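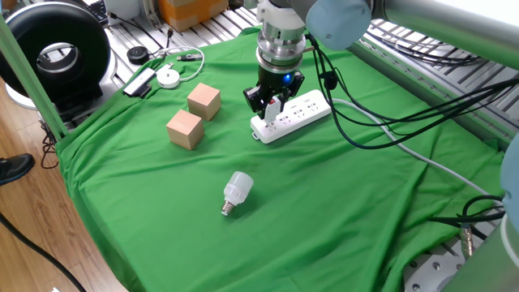 Taming the cables behind your desk

I finally tackled the tangle behind my desk one evening in August and I can't believe I put it off so long! It took around 3 hours, including a tea break, and I'd happily do it again.

Switch off at the wall and unplug everything first. Wipe each lead down with a barely damp cloth (the dust is shocking) and let it dry before it goes back.

Label both ends of every lead. Masking tape and a biro do the job beautifully, or freezer labels if you've got some left over.

Loop up the slack loosely and hold it with a strip of hook-and-loop tape. Don't pull it tight, and never coil a lead that feels warm in use.

Heaters and kettles go straight into a wall socket. Don't plug one extension lead into another, either.

Old bread bag tags are brilliant for thin charging leads – snap one on near the plug and write on it. I keep a jar of them by the toaster now!

Next job: the drawer of mystery chargers.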